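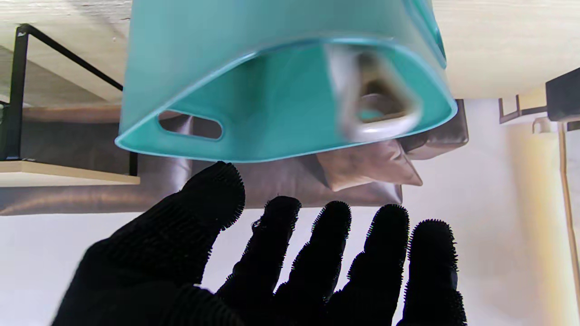
Flistham basket in teal plastic, with oval handle cutout.

Zurkham canvas lace-ups and Flistham basket

The Zurkham lace-up is an everyday canvas shoe for adults, sold by Sondisgate on its own or together with the Flistham basket. The set shown on this page is mustard yellow with the teal basket.

The upper is canvas with white stitching along the side. The laces are flat and white and run through silver metal eyelets. Each shoe in size 40 weighs 400 g.

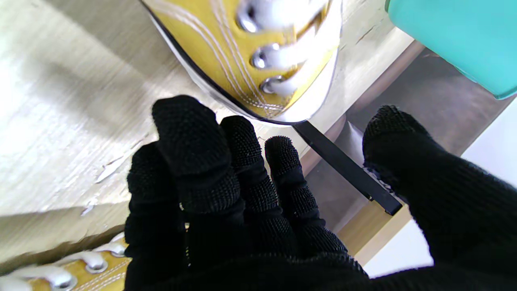

Can I put the shoes in the washing machine?
We don't advise it. Take the laces out, brush off any dry dirt and go over the canvas with a damp cloth and a little mild soap. Let them dry at room temperature, away from radiators.

The laces can be washed by hand – use lukewarm water and don't bleach them. Spare laces are 130 cm long and come in packs of 2. White is the only colour in stock.

Mustard pairs vary a little in shade from one batch to the next. Both shoes in a pair are always cut from the same roll.

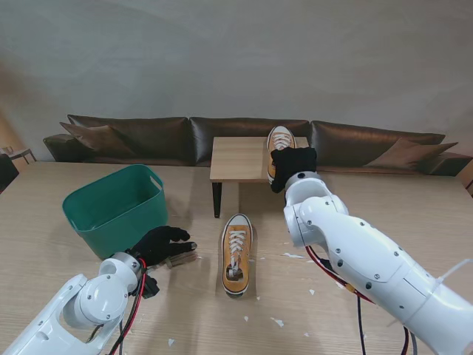 Helju Mets writes that her pair felt stiff over the toes for the first week and then softened, and that she would order the same size again. She would like the basket in a darker colour too.

The basket is 237 mm high and has a smooth inside that wipes clean. It holds one adult pair side by side, or a pair of shoes and a few small things such as brushes and spare laces.

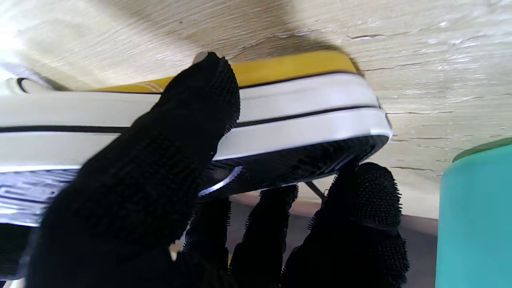

Do the insoles come out?
They are lightly glued at the heel and can be lifted out by hand. A thin replacement insole will fit – a thick one may make the shoe tight across the top.

Returns: unworn shoes, in their box, to the Pētersons depot. Baskets can be returned separately from the shoes. Please put the order slip inside the parcel.

Page updated Tuesday, February 1, 2022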